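第八章　桌面双臂作业的规矩：从工作面谈起

最后更新：11/25/23

读到这一章的同学，多半已经让机械臂动起来过了。第一次看见夹爪听话地张开又合上，那种高兴劲儿我至今记得很清楚，所以完全理解大家急着往下做的心情。不过请容我在这里多啰嗦几页，讲讲规矩。前面七章谈的是怎样让机器动，这一章谈的是机器动的时候，人和东西应该待在哪里、怎样待着，以及做完以后该在本子上写些什么。

先说标准。工业机器人的安全要求有ISO 10218，人机协作另有ISO/TS 15066，图书馆里都能借到，建议至少把目录和术语部分通读一遍。这些文件主要是为工厂和集成商写的，读起来难免有些干巴巴，里面的围栏、光幕、联锁装置，在一间普通屋子里也未必装得下。可是背后的思路完全可以搬过来用：先把危险找出来，再想办法消除它，消除不了就隔开，隔不开的才靠提醒和培训。这个次序请务必记牢，很多人一上来就贴警示标志，把最弱的一招当成了第一招。

本章的做法大多出自Lello实验室的内部守则。守则初稿是Nizar Hamdan在九月里写的，只有2页，后来在Zavach和Hijazi两个项目里一边用一边改，慢慢长成了现在的样子。改得最勤的就是“工作面”这一节，说来有点意思，我们原先都以为最费笔墨的会是急停。

工作面指的是机械臂末端要去接触的那块平面。守则对它的要求不算多。它应当平整、颜色均匀、不反强光，铺上去的板材要固定好，免得夹爪一蹭就跑；它下面的支撑物要放稳，板材若比支撑物宽，悬出的部分不能当作受力区使用，凡是要往下按压的动作，都得留在有支撑的范围里。它的高度要与双臂的常用姿态相配，宁可多花一点时间垫高或放低，也不要让手臂长时间伸到极限位置去够东西。

接下来是物件。小件最容易出麻烦：薄的、软的、会反光的，夹爪未必夹得住，相机也未必看得清。守则规定，一次作业开始之前，操作员要把准备使用的物件逐一登记，写明名称、大致摆放的位置和朝向；凡是没有登记的东西，一律不进入工作面。带尖角或带环的物件（比如一串钥匙）要另外注明，环有可能套在指尖上，这时千万不要伸手去拽，应当先停机，再按第三节的步骤松开夹爪。

线缆也值得说两句。末端执行器的线缆要沿手臂外侧或内侧留出余量，弯曲处不能绷紧，也不能垂得太长，以致扫过工作面。每次开机后，先用低速把两条手臂各走一遍全行程，眼睛盯着线缆，不要盯着夹爪。这件事看似简单，初学者却常常做反，毕竟夹爪好看得多。

双臂同时作业时，还要划出交接区。左右两臂各有自己的活动范围，中间重叠的那一块，同一时刻只许一只夹爪进入，除非程序里明确写了协同动作，并且已经在低速下试过20遍。试的时候，一个人操作，另一个人守着急停，两个人都不许看手机。 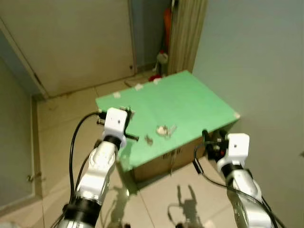 两幅图里，绿色板材的边缘都用白色小片压着，板后都能看到一块竖立的木纹板面。
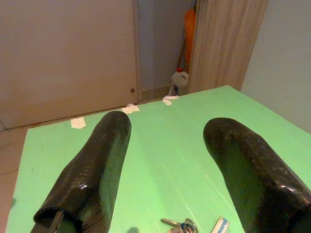 关于固定板材的办法，我们争论过不止一回。Carla Abu Hammour读过本章初稿以后来信说，胶带她并不反对，可是守则应当写清楚多久换一次，她在Clisance的那套台子上做满1,000次抓取之后，角上的胶带看着还好好的，一推板子却已经会走了；她主张每个班次开始前用手推一推四个角，推得动就重贴，并且把重贴的时间记进日志，这样日后数据里出现位置偏差，才查得到源头。

她的意见已经收进第二节的检查表。下面我们就从这张表的第一项开始，先学怎样给工作面定出坐标原点。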